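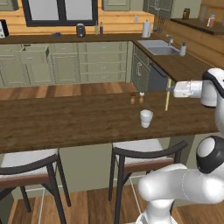 Chapter 2
Comparing Grippers Fairly

Before you begin

If you have worked through the first chapter, you already know how to start an arm, send it home, and stop it in a hurry, and you may well be itching to find out which gripper is best. I sympathize! It was the first thing I wanted to know too, back when I was a student at Hurkamley and had a whole drawer of them to play with. The trouble is that "best" is a slippery word, and most of this chapter is about pinning it down far enough that two people in two different rooms could run the same comparison and come away with the same answer.

We will work in simulation for now and move to the bench in the second half of the book. Simulation is patient with beginners. You can drop a cup as often as you like, put everything back exactly as it was, and try again before your coffee gets cold – and you will drop a great many cups. Please don't be discouraged by that. My notes for this chapter were gathered over 212 trials, and a good share of them ended with something rolling across a counter.

What you will learn

By the end of the chapter you should be able to:
write a task card that someone else can follow
choose a start pose and hold to it
change one part of the setup at a time
read a results table without fooling yourself

2.1 One arm, two hands

Our two grippers are the Brouwer, a plain parallel model with short fingers, and the Gullirero, whose fingers are longer and a little softer at the ends. Both fit the same wrist. The arm, the controller, and the kitchen stay the same all the way through, and I would ask you to resist tinkering with any of them, however tempting it becomes around the tenth trial (I know, I have been there, and I lost a week of work to a "small improvement" in the controller speed).

2.2 The start pose

A start pose is the position the arm returns to before every trial, and beginners nearly always treat it as an afterthought. They let the arm finish wherever it likes and begin the next attempt from there. Then one gripper gets an easy reach, the other has to unfold itself over half the counter, and the numbers that come out the other end tell you mostly about luck.
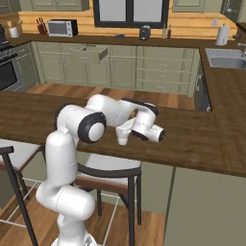
Finger height deserves more thought than any other part of the start pose. It is tempting to measure at the wrist, because the wrist is easy to find in the software, but two grippers of different lengths will put their tips in very different places when the wrist is at the same height. Measure at the tip every time. With the fingers pointing down and the tip just above the wood of the island, as they are here, even a small error matters: a longer finger on the same wrist position would be pressing into the countertop before the trial had begun. So when you swap grippers, enter the new finger length first, move the arm second, and look at the gap from the side before you go on.

Annelies Baert, who taught the Dekberg summer course when I was her assistant, used to have us write the tip height on the task card in ink and everything else in pencil. I still do it.

2.3 How many trials?

More than you would like, I'm afraid. For each gripper we will run 33 trials on the cup task and 14 on the shaker task, which is shorter and varies less. Run them in mixed order, and write down every result as it happens, including the dull ones and the ones that make you wince. A grasp that slips late in the lift is a different event from a grasp that never closed, and your table needs a separate column for each.

Exercise 2.1 asks you to fill in your first task card. Use a fresh sheet, and leave the column for comments wide.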